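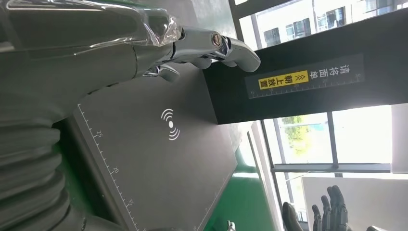
About Dernside

Dernside is an independent test group for robots that handle objects. We answer one question for the people who pay us: can a given machine do a given chore, in the place where the chore is done, at a rate that makes sense? The chores come from two lists. One covers shop-floor work such as sorting, packing, loading and labeling. The other covers housework. We publish results for both on the same scale.

The group started as a repair and calibration service for factory arms. Customers kept asking whether a new machine would do what the sales sheet said, and the sales sheets did not describe the work in enough detail to tell. We began writing our own task descriptions. The calibration business is still running under the Caston name, at the same address, and handles the force gauges and scales used in our tests.

What we test

The current catalog holds 94 tasks. Of these, 67 are shop-floor tasks and the rest are household. Each task has a written start state, a written end state, a time limit and a list of faults. A dropped item is a fault. So is a label on the wrong side, a torn bag, or any touch by a person after the start signal. A machine is allowed to fail a single attempt and try again inside the time limit, but the retry is recorded.

Parcel work takes up the largest share of the shop-floor list. Rigid cartons are close to solved. Soft mailers are harder, as they change shape when gripped and the address label can end up inside a fold. A person flattens the bag with one hand and turns it with the other without thinking about it. A machine has to find the label first, and a crumpled bag gives it very little to go on.
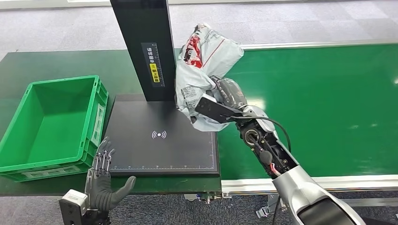 Station layout matters more than most buyers expect. A hand that performs well over a bare bench can lose time as soon as there are fixed objects to reach around, and we score the cell as a whole for that reason. In the parcel cell the scan plate lies between a green crate and the conveyor, with the black pillar standing at the rear of the plate, so a bag held up beside the pillar has limited room to swing. The instruction on the pillar asks for the waybill face up. That one requirement accounts for more recorded faults in our parcel tasks than gripping does.

Household tasks

Results here are lower. Folding towels from a flat start passes on several machines. Folding the same towels from a pile does not pass reliably on any machine we have tested. Clearing a table passes if the dishes are known in advance. Making a bed is in the catalog and has no passing entry. We are asked every April, when the yearly tables are updated, whether the bed task should be dropped. It stays in.

How a test is run

A standard series is 48 attempts per task, with the objects changed on a fixed schedule. Timing and fault records are kept by Mai, our in-house logging software. Trever, the companion program, builds the report tables from those records. Neither one is sold. Customers receive the full log, including failed attempts, and may not publish a partial one under our name.

What we don't do

We don't build robots, resell them or take a commission on orders. We don't rank vendors. A pass means the machine did that task under those conditions - it says nothing about the next task on the list.

Reports can be ordered by task number. The task catalog is free on request.

Page last revised 10/06/2018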